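Search this wiki
Go
Advanced search

Tea strainer

A tea strainer is a small sieve that catches loose leaves when you pour tea into a cup. I've been writing up kitchen things for this wiki for a while now, and this is the page I kept putting off, mostly because I own far too many strainers and wasn't sure I could keep it short. (I couldn't!)

Basic types

The plain kind is a shallow bowl of mesh or punched metal with a handle on one side and a little lip on the other, so it can rest across the rim of a cup. Then there's the swinging kind, which sits in its own drip cradle and flips over when you pour. My aunt had one and I thought it was the fanciest object in the house.

Basket strainers are deeper and stay down in the cup while the leaves steep. Strictly speaking that makes them infusers, and some people get quite firm about the difference. A strainer works during the pour, an infuser works during the brew. I use the words loosely in my own kitchen, but I'll try to behave on this page.

There are also spout strainers, a tiny basket on a bent wire that hangs from the teapot itself. They look lovely and they fall off. I've fished mine out of a full cup more times than I'd like to admit.

Materials

Stainless steel is what most of us have. Silver ones turn up at antique fairs, often with a matching bowl to stand them in, and they need polishing. Bamboo strainers are light and pleasant to hold, though the weave is usually wide and lets the small bits through. Nylon mesh is fine and cheap, but it picks up a brown stain pretty quickly. 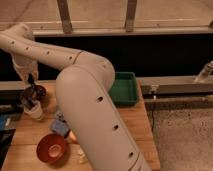
Can you use a tea strainer for coffee?

A fine mesh one will catch most of the grounds, but some silt always gets by, so let the coffee settle for a minute and pour slowly.

Mesh size

Here's the part I got a bit carried away with. Hole size matters more than anything else about a strainer, and hardly any packaging mentions it. Big whole leaves, like most oolongs, will stay behind almost any holes you put in front of them. Broken black tea needs something finer, and rooibos is the real troublemaker - those little needles go straight through punched metal.

I have a Gerlach strainer with 262 punched holes (yes, I sat down and counted, with a pin and a magnifying glass) and an older Prolau one with 133. The Gerlach handles breakfast tea nicely. The Prolau is really only good for large leaves, but the handle is so comfortable that I keep reaching for it anyway.

Cleaning

Knock the leaves out while they're still damp and rinse from the back of the mesh. For stains, I soak mine in warm water with a spoonful of baking soda and go over it with an old toothbrush. Don't scrub fine mesh with anything stiff, it bends out of shape and then you've got gaps.

Collecting

Marwan Jaber, who started the collecting section of this wiki, owns 21 swinging strainers and says the cradles are the hard part to find, as they got separated from the strainers and sold as ashtrays or salt dishes. Souvenir strainers with an enamel badge on the handle are easier to come by and a fun place to start.

See also: Infuser, Slop bowl, Tea cozy

Page last edited 16th March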